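How do you keep coiled cables from turning into a nest?
Posted by Amber Meijer in Home & Desk - 1,317 views

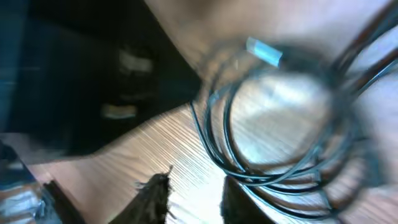
I finally sat down at the table to sort out every charging cable we own, and I'm having way more fun than I expected! The trouble is the thin black ones. I wind them up nicely, drop them in the bag, and two days later they've sprung open and grabbed each other. I've been wrapping them around my hand, which leaves them all twisty. Is there a better way to coil them? And what do you use to hold them shut?

Knut Janssen
Oh, you're going to love over-under! Make the first loop the normal way, then turn your wrist so the next loop goes on backwards, and keep switching. The twists cancel out and the cable lies flat. It feels clumsy for the first few tries (my early ones looked like pretzels) but after that your hands just do it. Keep the loops as wide as your palm or a bit wider, and leave the plug sticking out so you can find the end again. For ties I cut up a roll of hook-and-loop tape - one strip per cable, wrapped once around the whole coil. Don't pull it tight.

Wahyudi Nugroho
rubber bands. done

Roswitha Görtz
I'd skip rubber bands, they go sticky in a warm drawer and leave marks. Knut's way is great. I'd add small zip pouches, one cable in each, with the length written on a bit of masking tape. I did all of mine in May and I still get a little thrill when I open that drawer! If a cable is already kinked, hang it over a door overnight before you coil it.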